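3. Rooms and measurements

3.1 The four buildings

The study covers four former industrial buildings that have been turned into shared workrooms. We refer to them by the names their tenants use: Jimstead, Clutel, Portela and Verton. All four were built for storage or light manufacturing, and all four were converted with little work on the interior surfaces. The owners cleaned the walls, replaced the lighting, ran new pipes and cables along the old structure, and left the ceilings as they were. No acoustic treatment was included in any of the conversions.

Clutel and Portela are long, narrow buildings with low ceilings and plaster walls. Verton is a former dairy warehouse with tiled walls up to shoulder height and plaster above. Jimstead is the largest of the four and the one we measured in most detail, for two reasons. Its tenants had complained most often about being unable to follow speech across the room, and its surfaces are few in kind, which makes the calculation in Section 4 easier to check against the measurements.

3.2 The main room at Jimstead

The main room at Jimstead has a floor area of 448 m² and a volume of 1,888 m³, giving a mean height of 4.2 m. It is used as one open space. People stand and move about while they work, and talk takes place at all points on the floor, often between people who are not facing each other. This is different from the seated office layouts on which most guidance for open-plan rooms is based, where talker and listener positions are fixed by the desks.

Figure 2 shows part of the room. The wall on the left is red brick along its whole visible length, with a white pipe attached high up. The ceiling is formed of white corrugated panels, the ridges running parallel to one another, with a beam crossing them. Lighting is fluorescent. Open shelving stands against the brick wall.

For the purposes of the study the brick wall and the ceiling matter most. Brick absorbs very little sound in the speech range. The corrugated panels are also hard, but their ridges are deep enough to scatter sound at the higher speech frequencies, and we expected this scattering to depend on direction. Sound arriving across the ridges should be spread more widely than sound traveling along them. The open shelves were expected to have a small effect of the same kind near the wall, depending on what was stored on them.

We did not ask the tenants to clear the room or change how they worked. Earlier studies of converted buildings have mostly reported values for unoccupied rooms with the furniture removed, and those values are hard to relate to what people hear during the day. Our impulse measurements were made in the evening with the furniture in place. Sound levels were logged in the daytime with everyone at work. 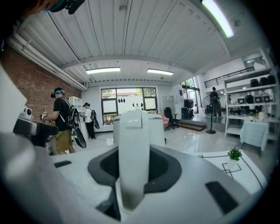 3.3 Source and receiver positions

Impulse responses were measured for 30 source and receiver pairs. The source was an omnidirectional loudspeaker on a stand with its center 1.5 m above the floor, chosen to match the mouth height of a standing adult. Receivers were placed at the same height. A seated receiver height would have been closer to standard practice, but few people at Jimstead sit for long, and a trial with the microphone lowered to 1.2 m changed the clarity values by less than the repeat error of the measurement.

The pairs were divided into two sets. In the first set, the line from source to receiver ran along the ceiling ridges. In the second, it ran across them. Distances were matched between the sets so that any difference could be put down to direction. Within each set, one group of pairs was kept close to the brick wall and one group was kept to the middle of the floor. Positions within 1 m of any wall were avoided, as were positions directly beside shelving.

The signal was an exponential sweep repeated three times at each pair. Responses in which the repeats did not agree were discarded and measured again. This happened at two pairs, in both cases when a delivery vehicle was running outside. The ventilation was left on throughout. It is on during the working day and forms part of the background that a listener has to hear through.

Reverberation time was taken from the decay between 5 and 25 dB below the steady level and is given in octave bands from 125 Hz to 4 kHz. Early decay time and clarity (C50) were taken from the same responses. We report clarity alongside reverberation time for the reason that two rooms with the same reverberation time can differ a good deal in how easy it is to follow a sentence, depending on how much of the sound arrives early.

3.4 Daytime sound levels

Levels were logged in the Jimstead main room for a total of 2,398 minutes in May, with the logger hung clear of the wall and above head height so that nobody could talk directly into it. One-minute equivalent levels were stored. No audio was kept, and the tenants were told this in writing before the logger was put up.

Each minute was sorted by level only. We considered asking tenants to keep a diary of noisy tasks but dropped the idea after a short trial at Clutel, where the diary was filled in for the first morning and then forgotten. The sorting into quiet, normal and loud periods in Section 5 therefore rests on the recorded level and says nothing about what people were doing at the time.

Background level was taken as the level exceeded for 90 percent of each hour. In a room like this one, with several sources running at once and no regular pauses, that figure is likely to include some speech. It should be read as an upper limit on the ventilation and equipment noise.

3.5 Absorption of the room surfaces

The calculated reverberation time needs an absorption value for each surface. Published values exist for unpainted brick and for several kinds of corrugated sheet, but the spread between sources is wide, and the values for sheet depend on what lies behind it. We had no drawings of the roof at Jimstead and did not have permission to lift a panel. The ceiling was therefore treated as the unknown. Values for the other surfaces were fixed from the published tables, and the ceiling value in each band was adjusted until the calculated and measured times matched.

At 500 Hz the measured reverberation time, averaged over all pairs, was 1.9 s. With the volume given above, the Sabine formula puts the total absorption at 160 m². The listed surfaces other than the ceiling account for a little over half of this. The remainder, assigned to the ceiling, gives it a coefficient higher than any in the tables for bare sheet fixed directly to a solid backing. The likely explanation is a cavity above the panels, with the panels themselves moving slightly at low frequencies. The same fit at 125 Hz gives a higher value again, which agrees with this reading. It does not prove it, and readers who have access to a similar roof with known construction could test the point easily.

Furniture, shelving and stored goods were entered as a single item. This is crude. Their absorption changes from week to week as things are moved, and a room of this type has no settled furnished state that one could measure once and rely on. To see how much it mattered, we repeated six of the pairs three weeks later, after the tenants had rearranged part of the floor. The reverberation time at 500 Hz had changed by less than 0.1 s. Clarity had changed more, by up to 1.2 dB at one pair, where a tall unit had been moved out of the line between source and receiver.

3.6 Limits of the measurements

Three points should be kept in mind when reading the results. The Sabine formula assumes that sound is spread evenly through the room, and a room that is wide compared with its height does not meet that assumption well. We used it to compare one room with another, and the absorption totals should not be taken as exact.

The evening measurements were made with only the measuring team present. People absorb sound, and so does clothing and anything soft that they carry, so the daytime reverberation time will be somewhat shorter than the one we report. A correction based on the usual number of people in the room would be small beside the 160 m² already there, and we have left it out.

Finally, the comparison between directions was made at Jimstead alone. The ceilings at Clutel, Portela and Verton are flat, and the full set of pairs was not repeated in them. Those three rooms were measured at six pairs each by Custódio Meireles, using the same loudspeaker, the same sweep and the same source height. Their results appear in Table 4 and are used only for the comparison of average values.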